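Pultanetti Wood Oil: Getting Started
Section 4. Oiling a softwood tabletop
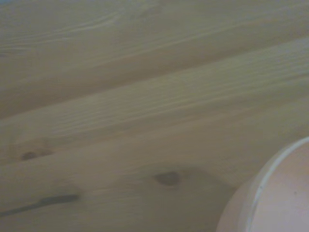

Fig. 4-1. Pale softwood planks with the seams running between them.

Oiling is the fun part! You have done the dull work in Section 3, and now you get to watch the grain come up. Take your time over it. A tabletop gives you plenty of room to practice, and even a first try can look lovely if you keep the coats thin.

What you need
Pultanetti oil, one can
Sandpaper in 100 grit
A soft brush or a lint-free pad
At least 4 clean cotton cloths
A metal bucket with a lid, half filled with water
Gloves

Before you start
Read this whole section through once. The oil starts to get tacky quite soon after it goes on, and you don't want to be flipping pages with sticky gloves.

CAUTION: Cloths soaked in oil can heat up and catch fire on their own as they dry. Put every used cloth straight into the water bucket and close the lid. Never leave one balled up on the bench or drop it in the trash.

4.1 Preparing the surface
1. Clear the table and wipe off loose dirt with a barely damp cloth. Let the wood dry fully.
2. Sand along the grain with the 100 grit paper. Use light, even strokes and go the full length of each plank.
3. Vacuum the top, then go along every seam with the brush nozzle. Dust loves to hide there, and it turns to paste once the oil hits it.
4. Wipe once more with a dry cloth.

Note: Pine and other softwoods dent easily, so don't lean on the corner of the sanding block. If you do press in a small dent, lay a damp cloth over it for a few minutes and the fibers will often swell back up. Let the spot dry before you carry on.

4.2 Testing the color
5. Stir the can well, right down to the bottom. Do not shake it.
6. Oil a small patch on the underside of the table and leave it overnight.
7. Look at the patch in daylight. Oil warms up pale wood quite a bit. If you want to stay closer to the bare color, switch to the Dondon tint described in Section 6.

4.3 First coat
8. Pour a little oil into a shallow dish and load your brush or pad lightly.
9. Start at the far edge and work one plank at a time, end to end, always with the grain.
10. Draw the brush along each seam to lift out any oil that has pooled.
11. Wait 15 minutes, then rub the whole top with a clean cloth until it no longer feels wet. Rub harder than you think you should!
12. Leave it to dry overnight with a window open.

CAUTION: Keep the room free of open flames and heaters while you work and while the oil dries.

4.4 Second coat
13. Run your palm over the top. If it feels fuzzy, go over it very lightly with a worn piece of sandpaper and vacuum again.
14. Repeat steps 8 to 12. You will need much less oil this time.

Thirsty boards may take a third coat, especially at the ends. Danica Skála in our Orndale workshop gives the end grain an extra pass every time, and her own kitchen table is the one we show off to visitors.

4.5 The first few days
Go easy on the table for a week. Use coasters, skip the tablecloth, and blot up spills as soon as you see them. After that, dig in and enjoy it. Care and touch-ups are covered in Section 5.

Sticky patches after a day mean too much oil was left on. Rub them with a cloth dampened with fresh oil, then wipe dry.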